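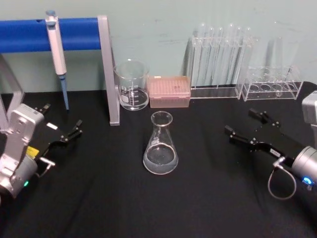 Page last changed: September 11, 2021

How small is a drop?

Ask a grown-up how big a drop of water is and you will get a shrug, or possibly a lecture. Drops come in all sizes. A drop off a kitchen tap is fat and lazy. A drop of mist is so small it can't even be bothered to fall.

Scientists find this annoying. If a recipe says "add a drop", whose drop? So they use a pipette, a sort of very fussy straw. You push the button down, dip the tip in the liquid and let the button up slowly. In goes the liquid. Push again and out it comes. No sucking! (People used to do it by mouth. They regretted it.)

Tiny amounts are measured in microlitres. Split one millilitre into a thousand equal bits and each bit is a microlitre. A teaspoon holds 5,000 of them, so don't try stirring your tea with one.

Why does water make drops at all? Water likes its own company. The bits at the surface cling together and pull inwards, like a crowd of penguins in January. This is called surface tension.

Try it yourself

Put a coin on a saucer and drip water on it from a clean medicine dropper. Peninah Wanyama, aged nine, from Stemavstead, got 38 drops on hers before it spilled. Her brother got 16 and blamed the coin.

Now do it again with a dab of washing-up liquid in the water. Guess first. Then fetch a cloth.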